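Cimbridge publishes plain-language code of practice for robots handling fresh food

Cimbridge is delighted to announce that its new code of practice for robots working with loose fruit and vegetables is now free for anyone to read, borrow and grumble about. It has been a long while coming, and we are very grateful to the growers, shopkeepers and engineers who put up with our questions along the way. 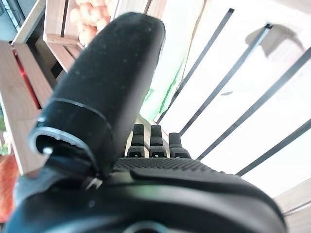
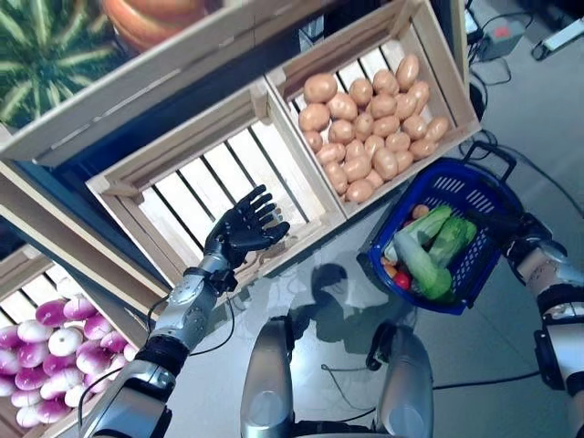
Hands, crates and fresh produce at close quarters.

The code runs to 14 short chapters and 114 numbered points, all written in everyday words so that a shop manager can follow them as easily as a programmer can. It covers how firmly a hand may grip soft fruit, how surfaces that touch food should be cleaned and how often, where cables should run, and how close a person may stand while an arm is moving (a subject on which, we must admit, there was a good deal of friendly argument!).

Our partners at Dollmont and Poirier have both agreed to work to the code from August. Gustudo, whose greengrocery teams read every draft, will be keeping a shared record of bruised produce and near misses, and we hope to learn a great deal from it.

Following the code is voluntary. It sits alongside existing food hygiene and machinery law and does not replace any of it. We plan to look at the whole thing again every 2 years, and comments are warmly welcomed at any time, however small.

A first print run of 1,000 copies is available free of charge from the Cimbridge office, and the full text can be read on our website.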